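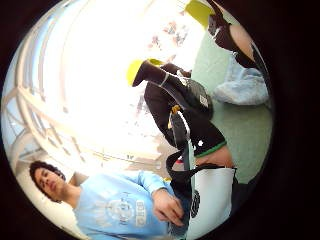 Washing printed sweatshirts without wrecking the print

Forum > Home and Laundry > Clothes care

pelham_moss
I've got four sweatshirts with printed fronts and every one of them is going the same way. First the white fades, then it cracks along the fold lines. I wash at 40 with everything else and hang them on the airer. Is there a way of slowing it down or do I just accept it?

greyteatowel
Turn them inside out and drop to 30. If your machine lets you set the spin separately, put that down too. I had a Vondar that only did full spin and it ruined prints in a couple of months.

Dunnock45
Inside out yes, but I don't agree about the temperature. I've washed mine at 40 for years and the prints are fine. It's the tumble dryer that cracks them.

pelham_moss
I don't own a dryer.

Dunnock45
Radiator then?

pelham_moss
The airer is next to one, yes. From October to May anyway.

Dunnock45
Move it.

shed_and_kettle
Depends what sort of print it is. The thick rubbery kind cracks whatever you do. The thin sort that you can hardly feel only fades, and a faded one can look quite good. I've a pale blue one from the market in Lennox that I like better now than when I bought it.

greyteatowel
Still say 30. Dunnock, how full do you load yours? A packed drum rubs everything together.

Dunnock45
Half full, usually. So that might be part of it, fair enough. But 30 doesn't shift cooking smells and I'm not washing things twice.

marlpit
Has anyone tried the Okamitz liquid? It was £4 in our corner shop and says it's for darks and prints. I've used almost 2 bottles and can't see any difference from the ordinary stuff.

shed_and_kettle
Never tried it. Leave out the fabric softener though, whatever you use. It made one of mine go tacky and it stuck to itself in the drawer.

pelham_moss
I do use softener. Right, I'll stop that, turn them inside out and put the airer in the back room. Staying at 40 for now. Will wash the next lot on Friday.

greyteatowel
30!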